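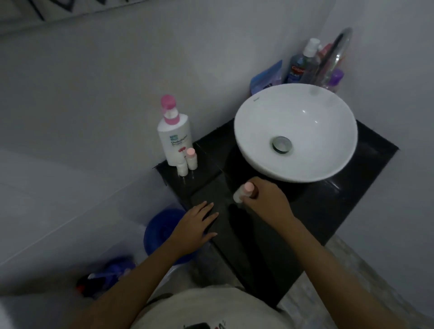 Els Smits wants to know if the Grusonis head kit is worth the money when all you record is small household jobs for robot training. Fair question. Short thread.

Price first. Ours was $1,143 with the headband, the recorder and two batteries. The charger is extra, which annoyed me.

Comfort is fine. I'd say take a break after each bathroom though, the front pad digs in. It comes in grey only, if colour matters to you.

The view is where it does well. Pump bottles, caps, lids, that sort of fiddly stuff on a vanity -- it keeps both hands in view as long as you don't lean right over the basin. 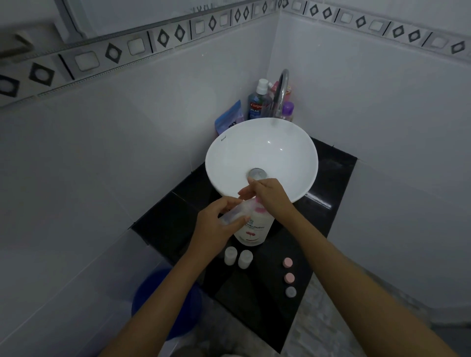 Uploads are the weak spot. The app stalled five times in March and I had to re-label the clips by hand. Kasun Karunaratne at Weda had the same trouble and went back to copying off the card.

Support did answer me. They say a fix is coming, no date given.

I'd buy it again for the recorder. I'd skip the app -- the card is quicker anyway.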